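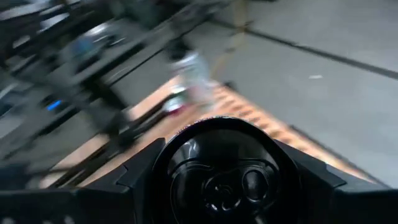 Angus Faulkner has driven the bus between Costigan and Ratlow for many years, and he can tell from the mirror who is going to be sick. The road climbs for 80 kilometers with very few straight parts. I asked him what happens to these people, and he spoke first about the eyes. "They look at what is near, because the near thing does not run away," he said. In the picture it is the same: the black parts up close keep their form, and everything beyond them is smeared by fast motion. For a healthy stomach this is no problem. For a weak one, he told me, it is the beginning of a bad hour.

We met in August at the bus station in Ratlow, at seven in the morning, before his first trip. He drank tea and ate dry bread, a breakfast which he recommends to everybody. "People come with nothing in the stomach because they are afraid. Empty is worse than full. A little bread, a little water, and please no orange juice."

As a child he was sick himself, in his uncle's car, on the same road. He remembers the smell of the seats more than the turns. The sickness left him when he was 17 and started to drive. I wanted to know if the driver is always safe. "Almost. Your hands know the turn before your stomach does. But put me in the back with a newspaper and I am a child again."

His bus has places for many passengers, and he keeps the seats 3 and 4 free as long as he can. They are over the front wheels, on the right side, and from there one sees the road through the big window. The last row he gives to young people with strong nerves – they ask for it anyway.

Telephones have made his work harder. In the past, passengers slept or talked. Now they read messages with the head down, all the way to the pass at 1171 meters, and there he stops for ten minutes although the timetable gives him only five. "They walk, they breathe, they get some color back. I have never had a complaint about those minutes."

At half past seven he washed his cup and went out to open the doors. A woman with a small boy was already waiting, and he showed them to seats 3 and 4.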